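# Capítulo 7 - Subcontratação internacional e representação dos trabalhadores

A deslocação de segmentos produtivos para países terceiros altera a posição negocial dos sindicatos antes de alterar o volume de emprego. Este capítulo analisa os mecanismos pelos quais a simples possibilidade de transferência condiciona a contratação coletiva e examina os instrumentos jurídicos disponíveis para a sua regulação.

Distinguem-se 2 modalidades. Na subcontratação direta, a empresa contratante conserva o controlo do processo e fixa prazos e preços. Na subcontratação em cadeia, o primeiro fornecedor cede parte da encomenda a terceiros, e a responsabilidade pelas condições de trabalho torna-se difícil de imputar.

O caso da Hoden, fabricante de componentes com unidade em Moura, ilustra a segunda modalidade. A empresa confiou a montagem à Wurnix, que por sua vez recorreu a 34 oficinas. O acordo de empresa abrangia até 200 trabalhadores, todos da unidade principal - o pessoal das oficinas ficou fora do seu âmbito.

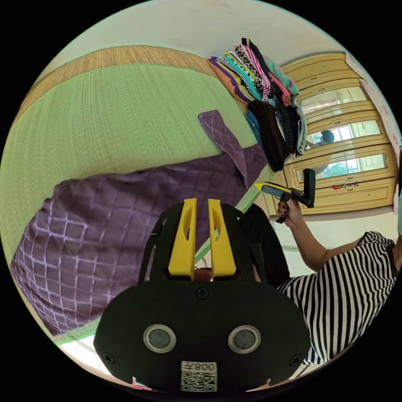 Barrera sustenta que o âmbito do acordo deve acompanhar a encomenda e vincular todos os intervenientes na cadeia. Polák objeta que tal extensão carece de base legal quando as oficinas se situam em jurisdições distintas, e propõe cláusulas sociais no contrato comercial - solução adotada pela Wakgate, com fiscalização a cargo do comprador.

A secção 7.1 define os conceitos de empregador formal e empregador efetivo. A secção 7.2 trata da responsabilidade solidária e dos seus limites.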